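Forums > Home and Kitchen > Shopping Bags and Storage

New posts | Search | Members | Log in

Jute bag for the veg shop — does it keep its shape?
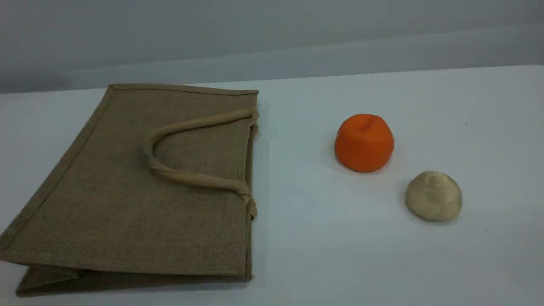 kettle_and_peg
I want one bag for fruit and veg and nothing else. Mine is jute with padded handles, and it folds flat at the bottom. Bought from Kirel in January. It's fine with a few oranges in, but with potatoes the base sags in the middle. Does anyone put a board in theirs?

marrowfat60
Cardboard, cut to size. Swap it when it gets grubby.

Dunlin
I wouldn't bother. With a board in it won't fold, and then it sits in the hall taking up room. Put the potatoes in first and spread them out.

kettle_and_peg
I do put them in first. It still sags.

tidewrack
How much are you carrying? I weighed mine once and 4 kilos was the limit before the handles dug in. Padded ones may be better.

Dunlin
Padded handles take ages to dry if you wash them — I only sponge mine.

marrowfat60
Mine has been through a cool wash and it shrank, so I agree on that one. Still say cardboard.

kettle_and_peg
Will try cardboard this week and leave it loose so I can take it out.

Filed under: bags, jute, fruit and veg | 586 views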